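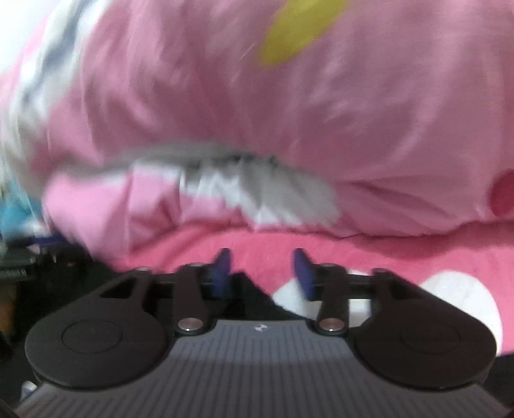
Section 4. Washing and drying your comforter

5 min read
Last updated: 1 May 2024

Washing a full-size comforter at home is one of the most satisfying jobs in the laundry room, and with the Stokolis Wide Drum washer you can do it without a trip to the laundromat! The Bulky cycle has its own fill level and a slower spin, so please don't swap in Normal or Heavy Duty for this load.

Before you start

Read the care tag on the comforter. If it says dry clean only, stop there and follow the tag. If the tag gives a lower temperature than the one in these steps, the tag wins.

Weigh the comforter dry if you have a luggage scale (handy for all kinds of things). The drum takes up to 20 pounds on Bulky.

4.1 Washing

1. Close any zippers, ties or snaps. Mend loose seams first — a small hole gets bigger fast once the filling is heavy with water.

2. Treat stains with a little liquid detergent and cool water. Let it sit while you get the machine ready.

3. Load the comforter loosely in a ring around the drum. Don't fold it into a square. You should be able to slide your whole hand between the fabric and the top of the drum.

4. Add half your usual amount of liquid detergent to the tray marked 2. Leave the softener tray empty.

5. Turn the dial to Bulky, then press Temp until the Cool light comes on.

6. Press Extra Rinse once. This brings the full cycle to 56 minutes.

7. Press and hold Start for two seconds. The door locks with a click.

Note: The drum rocks back and forth several times before it fills. It's checking the balance of the load, and it may pause between turns.

CAUTION: Do not wash electric blankets, heated pads or anything with a rubber backing on this cycle.

4.2 If the spin stops early

Code 611 on the display means the load has bunched up on one side. It happens to everybody with a big comforter, and it's an easy fix.

1. Press Pause and wait for the door to unlock.

2. Lift the comforter, turn it over and spread it back around the drum.

3. Close the door, choose Drain & Spin and press Start.

If the code comes back twice in a row, check that all four feet are level (see Section 2).

4.3 Drying

1. Shake the comforter out well, holding it by two corners. Get a helper if you can — wet filling is heavy.

2. Put it in the dryer with two clean tennis balls or wool dryer balls. Choose Low heat.

3. Stop the dryer every 36 minutes, take the comforter out, break up any clumps with your fingers and put it back the other way around.

4. Keep going until the thickest parts feel dry all the way through. Squeeze the corners too!

CAUTION: Never store a damp comforter. Trapped moisture can cause mildew inside the filling.

Leave the washer door open afterward so the seal can air out.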